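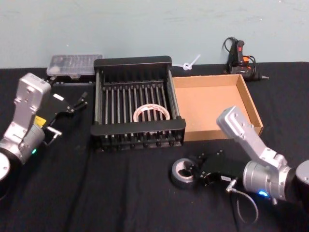

Howard Inskip
Handout 4, Teaching by Showing
Flendale evening course in practical automation, October

Read this before the bench session. It covers the two ways of showing a robot a job that you will try yourselves, and it is less cheerful about both of them than the leaflet you were given at enrolment.

1. What we mean by showing

You can show an arm a job by taking hold of it and moving it through the motions. This is teaching by hand. Or you can stand back and drive it with some sort of controller while it records where its joints were and what its cameras saw. This is remote control, or teleoperation if you want to sound expensive. In both cases a person does the job through the robot, many times over, and a program is then fitted to the recordings.

The sales talk is that anyone can do it. Anyone can make a recording. Whether the recording is worth keeping is a different question, and I have sat through several Nellex and Ernura product talks in which it never came up.

2. Teaching by hand

Quick to learn, and you can feel when the arm meets something. The trouble is your own body. You stand in the cameras' view, you lean on the link without noticing, and with two arms you need both hands and usually a third. A program trained on pictures with your elbow in them may come to rely on your elbow. I would use this method for fixed paths and not much else.

3. Remote control

The cameras get a clean view, and both arms can be worked at once. In exchange you lose your sense of touch, or most of it. People new to it squeeze too hard, stop halfway, back off and try again. All of that goes into the recording unless somebody takes it out.

Take a roll of tape on a cloth. By eye from across the room it is a trivial pick. Now look at it from the wrist, where the fingers hide part of the very thing you want and the table slopes off at an angle. You have to decide whether to grip the roll across the outside or put one finger down through the hole. Either will do. Mixing the two without thinking about it is how you end up with a program that dithers.

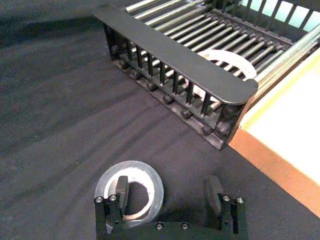

Fig. 2. Wrist view: open gripper at a roll of clear tape, dish rack behind.

4. How many is enough?

Anatole Pons, who taught this unit before me, asked his students for 25 good runs of each task. The Fjeld notes in your folder ask for 200. My own largest set, on a sorting job, came to 830, and I would trade most of it for a smaller set made by one careful person. Long sets get sloppy. By late afternoon the operator starts the arms from the same place every time and puts the objects down in the same three spots, and the later runs add very little.

So be suspicious of a big number on its own. Ask who drove, how the objects were moved between runs, and what was thrown away.

5. Things to settle before you record

Where does a run begin, and what counts as finished? Write it down in one sentence. "Tidy the tape" is too vague. "The roll rests in the tray and the gripper is clear of it" can be checked.

Which arm does what. If either arm could reach, choose one and stick to it for the whole set.

What you do after a fumble. I bin the run. Some people keep fumbles so the robot can learn to recover, and that can work, provided they are marked as such. An unmarked fumble is just bad teaching.

6. Testing

Do not test with the objects where you left them after the last run. Shift the rack, turn it a little, swap one roll for another. If it fails, write down how it failed before you touch anything. Bring those notes to the next session, failures first, and leave the video at home.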